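3.2 Recruitment and household sample

Participants came from two outer suburbs, Lowther and Irnon, where the council had switched to a fortnightly rubbish collection the year before. Letters went to every address on seven streets in each suburb. Of the households that replied, 40 met the criteria: at least two occupants, a kerbside organics bin, and no plans to move during the study period. Renters made up a smaller share of the sample than they do of either suburb, and we return to this in Section 5.

Each household kept a paper diary of food thrown out, noting the item, the reason and where it went (organics bin, rubbish bin, compost, pet or sink). Earlier work by Prendergast and Tawhiri used a phone app for the same purpose and lost a good many older participants in the first fortnight. Paper was slower to code but people kept filling it in. 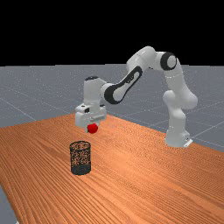
3.3 Diary coding

Entries were coded by two of the authors (Treloar and Dunstan) working separately. Where they disagreed, the entry went to a third coder, Jade Zacharias, whose decision was final. Most disagreements were over leftovers. A container of cooked rice and vegetables could be entered as one item or as several, and the diary instructions did not say which. We settled on one item per container.

Reasons were grouped under four headings: spoiled before use, cooked but not eaten, past the date on the label, and other. "Other" took in fussy children, power cuts and one freezer left open over a long weekend. Peelings, bones, coffee grounds and tea bags were recorded but left out of the main analysis, in line with the usual split between avoidable and unavoidable waste.

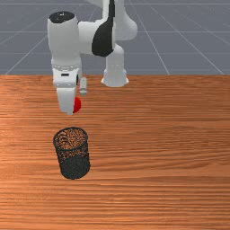
Weights were estimated by the participants in cups or handfuls and converted using a table drawn up for the pilot. The conversion is crude, particularly for bread and salad leaves, and we therefore report counts of entries alongside weights throughout. Where the two measures point in different directions, we say so in the text.

3.4 Follow-up interviews

Interviews were held in October at the participant's home, usually in the kitchen. They covered shopping habits, who cooked, how the fridge was organised and what people understood by "best before" and "use by". Five participants were interviewed by phone at their own request. Transcripts were checked against the recordings and returned to anyone who asked for a copy.

Several people said the diary had changed what they bought, mostly by putting them off large bags of salad and fruit. We did not try to correct for this. Any diary study of food waste is likely to understate normal behaviour, and the understatement is probably greatest in the early weeks. 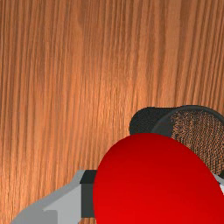
Figure 1. Simulated view of a wooden tabletop, with a red rounded object at lower right.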